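Hovland Brick Slip Cladding Panel, Mixed Brown/Gray
Supplier: Pasier
Price list valid from 2019-02-10. Prices exclude delivery.

Interior wall cladding supplied as pre-spaced panels on a mesh backing. Suitable for plasterboard, blockwork and sound plaster. Not for use in showers, on floors or behind open fires.

Thickness: 12 mm
Panels per box: 37
Joint: staggered, to be filled after fixing
Finish: matt, unsealed
Adhesive: Trovance flexible, gray (sold separately)

Color varies between batches. Open all boxes before starting and mix panels from each — shading is part of the product and is not accepted as a fault once panels are fixed. Order all boxes for a room at one time.
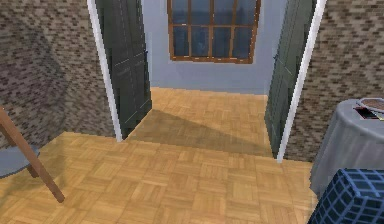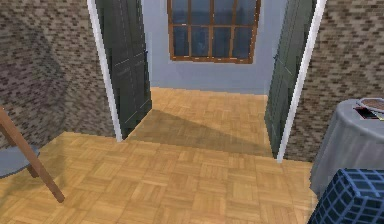 Mixed brown and gray brickwork on both sides of a double doorway, with white frames and dark green doors.

Fixing at openings: finish the panels against the door frame and leave a 2 mm gap for sealant. Where a wall ends at an open corner, use Hovland corner pieces — flat panels cannot be bent. Cut with a wet saw or a grinder with a diamond blade.

Leave adhesive to set fully before filling joints. Seal with Wirnel masonry sealer if the wall will be wiped down. Test the sealer on an offcut first, as it darkens the lighter pieces.

Pallet quantity: 51 boxes. Part pallets ship by the box. Corner pieces are out of stock until July.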